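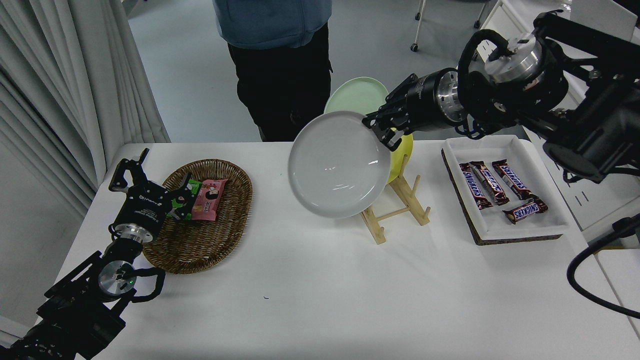
Stisau Open Day, Ad Sales and Media Floor

Went up to Florkport on 20th April for the Stisau open day and had a great time! I've bought radio spots from them for years (small ones, mostly local furniture sales) and had never set foot in the building.

Pádraig Quinlan runs the sales side and took our group through the booking room, where 37 regional stations get scheduled off one shared calendar. He let us watch a live swap, a morning slot moved from one client to another, and I could have stayed there all day.

After lunch Tarık Ekinci talked about how they price unsold airtime. Fantastic session, lots of questions, ran over by half an hour. His slides are supposed to go out by email.

Parking is tight, so take the 2 bus from the station. The next open day is in August and sign-up is through the front desk.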